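The Sidbridge Tapes

So I got hooked on a documentary in December, which is a silly time to get hooked on anything, what with the baking and the relatives. It was called The Water Under Ustumell, seven episodes, and it ran at two in the morning on a channel I'd swear I never paid for.

It was all about a lake that was supposed to be shrinking. The narrator had a voice like warm gravel, and he kept saying the scientists at Sidbridge had known for 53 years (he loved that number, he practically sang it). They'd measured the lake, written everything down and put the papers in a drawer!

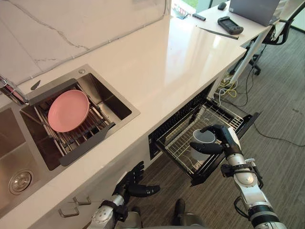 Well, I grew up two miles from Sidbridge. My whole childhood was that lake. I learned to swim in it, I lost a perfectly good shoe in it, and I never once heard a word about any papers. So there I was in my bathrobe, yelling at the TV like my dad used to yell at ball games.

By episode four they'd gotten to the Plistano pumping station, and I sat right up. I knew that fence. I knew the dent in it, too, because I put it there with my bike. And behind the fence, walking along with a clipboard in some scratchy old film, was a woman in a yellow raincoat.

My mother had a yellow raincoat. My mother always told us she typed letters for an insurance office.

I wound it back and watched it again, and then again, until the sky got light. Then I called her. She picked up on the first ring and said, "You're watching the lake show, aren't you?"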